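**Real vs. artificial flowers for reception tables - what did you end up doing?**

**pomora_gardens** wrote:

My sister is getting married on 06/01/2024 and I got put in charge of the tables. The hall is Drarna, the old grange building outside town, for anyone local. It gets hot in there and they won't turn on the air until guests arrive.

The florist quote for centerpieces alone was $3,935. That did not include the arch or the bouquets. Artificial stems from Fadix came to $694 for the same number of tables, shipped. I'm leaning artificial but my mother is against it. Looking for people who have done it either way.

---

**quillback** wrote:

Did real flowers for my own wedding and would do it again. The smell when you walk in is half of it. I'd cut the number of centerpieces before I'd go with silk. People can tell.

---

**MarlaT** wrote:

> People can tell.

At arm's length, sure. From a chair across a round table with the lights down, I don't think most of them can. I've set up a lot of banquet rooms and the complaints I remember were about centerpieces being too tall to talk over. Never about what they were made of.

What colors are you working with? Whites and pale colors hold up better in silk than dark greens do. The leaves are usually the weak point.

---

**pomora_gardens** wrote:

Light blue and red. She picked hydrangeas and roses and that part is settled.

---

**quillback** wrote:

Hydrangeas in a hot hall in June are a risk, I'll give you that. They wilt fast out of water. But carnations and daisies would sit there all night and cost a fraction. I still say change the flower before you change the material.

---

**MarlaT** wrote:

She just said the flowers are settled.

For blue and red, lay the stems out flat in the order you want before anything goes in a vase. Alternate them and see if one color takes over. Red usually does, so I use more of the blue. 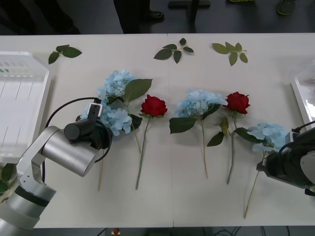

*Three pale blue hydrangeas and two red roses, all artificial, laid out side by side.*

For a vase with a narrow neck I'd stop at five. Cut the stems with wire cutters, not scissors. Start longer than you think and take off a little at a time. Bend the rose stems a bit so they don't all stand up like pencils.

---

**ditte_s** wrote:

I run a small rental business (Ditte Sveinbjörnsson, Hadgu Event Hire) so take this with that in mind. We stock both real-touch and plain silk. Real-touch roses are worth the extra money. Real-touch hydrangeas are not, in my opinion. The petals are small and there are so many of them that plain fabric looks fine.

Other things that matter more than people expect:

- Steam the heads the day before. They come flattened from the box.
- Put weight in the vase. Silk stems weigh very little and a tall arrangement tips when someone bumps the table.
- Use water in a clear vase only if the stems have a full plastic coating. Bare wire will rust and turn the water brown.
- Check returns before you cut anything. Most sellers won't take back a trimmed stem.

---

**quillback** wrote:

Water in a vase with fake flowers is where I get off.

---

**ditte_s** wrote:

Fair enough. Lots of people use sand or glass beads and skip it.

---

**hollis_b** wrote:

We split it at our daughter's wedding in May. Real for the bouquets and the head table, artificial on the 2 long buffet tables and at the back of the room. The florist bill was $444 with delivery. The real ones were where the photos were taken and where people stood close, so that's where the money went.

Only thing I'd change: the reds didn't match. The silk roses were more of a brick color next to the fresh ones. Get a sample stem first and take it with you to the florist.

---

**pomora_gardens** wrote:

I hadn't thought about splitting it. My mother might go for that if the head table is real. I'll ask the florist for a price on just that and the bouquets.

Ordered one sample rose and one hydrangea from Fadix today. Does anyone know if the longer stems can be bent more than once, or do they snap?

---

**MarlaT** wrote:

A few times is fine if you don't bend at the same spot - move up or down an inch. They weaken where the leaf joins, so stay away from there.

---

**quillback** wrote:

Head table real is a decent compromise. Still think you should look at carnations for the rest.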